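Print this page | E-mail this page

Preparing a Meeting Room Table and Floor Before Use
Facilities Guidance, Jorimbridge Office
Issued by Prapai Intarasuk, August 24, 2020

These steps apply to all rooms with a large wooden conference table.

1. Remove bottles, papers and personal items from the table top. Framed pictures are to be returned to the wall or to the storage cabinet.

2. Wipe the table with a soft cloth, following the grain. Do not pour cleaner directly onto the wood. Dry the surface before setting anything down.

3. Route power cords along the wall wherever possible. A cord that must cross the floor should lie flat and be covered. Place power strips clear of chair casters, and do not plug one strip into another.

4. Return office chairs to their places with at least 27 inches of clear walkway behind them.

5. Store spare bottled water against the wall, away from outlets.
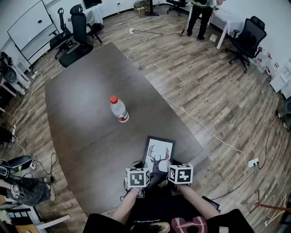
May a power strip be left on the floor during a meeting?

A strip may stay on the floor if it is outside the walkway and its cord is covered or secured. Unplug it when the room is released.

Report damaged cords or loose floor planks to the Facilities desk, extension 93, before the next booking.

Related items
Booking the Song Room
Care of Wooden Furniture
Chair and Caster Repairs
December Closing Checklist
Moving Tables Between Brasumlow and Jorimbridge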